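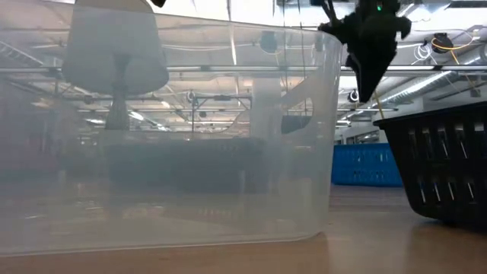

Revision of the handling rules for container tasks, cell 3. The current sheet was written when all trials used opaque totes, and it does not state what an operator must check before the arm is enabled near a translucent container. Godfrey Tanui raised the point at the Monday review and it was accepted. The clear bin on the table shows the difficulty well: from table height the far side of the room, including a hanging lampshade and a white column, can be made out through the plastic as hazy shapes, while the black basket next to it has slatted walls with openings that let light through. Neither wall should be treated as a solid surface by a person judging clearance by eye, and the rules should say so in plain words.

Text proposed for the sheet, to replace section 3:

Clearance between gripper and container is to be judged from at least two positions, one of them level with the table. A reading taken through a container wall does not count.

The upper rim is the reference for height. Handle openings are not to be used as a reference, even where they are close to the rim.

Cables attached to the gripper are to be traced by hand from end to end with the arm disabled. Any slack that could reach a rim or a slot is to be secured before the arm is enabled.

An indicator light on the gripper is not a permit to reach into the work area. The permit is the key, removed and held by the person reaching in.

Containers not in use for the trial are to be kept off the table. Floor storage is allowed outside the marked line only.

Tibor Fekete asked whether the third item duplicates the Nonell checklist. It does in part. The Nonell list requires a visual check of cables at the start of a shift, and our item applies each time a container is exchanged. Both will be kept -- the wording has been aligned so that the same terms appear in each.

Speed limit during container exchange. The limit in the present sheet is 252 mm/s. Romlow uses 202 mm/s for the same operation, and Tibor recommends that we adopt the lower figure until the stopping distance has been measured again with the new fingers. Agreed. The change is to be entered in the controller and on the door card on the same day, and initialed in both places.

Log records. We hold over 3,000 trial entries in the Pacheco log, and the container type is given in free text. Entries made under the new sheet will use a fixed term: clear, slatted, or solid. Older entries are not to be edited.

Open items:
-- Godfrey to draft the drawing of the two viewing positions.
-- Tibor to repeat the stopping test at both speeds and file the results under Memel.
-- Table edge marking to be renewed before the June audit.
-- Check whether the basket rim height is in the container register. I could not find it.

Entered May 2022. Section 3 remains in draft until both signatures are on the sheet; the old text applies in the meantime, with the lower speed.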